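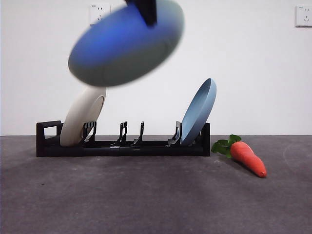 Chapter 2. Water at Home

Most homes in Stisby get through 264 litres a day, and hardly anyone could say where it goes. Baths, the loo, the garden in summer. Washing up is a smaller share, though a dish rack with a cream-coloured plate standing in it is still a sign of water used. Older houses in Nitbridge: more, up to 600. Leaky pipes mostly.

In this chapter – where the water comes from, who pays, and wich habits matter. Have a recent bill handy for section 2.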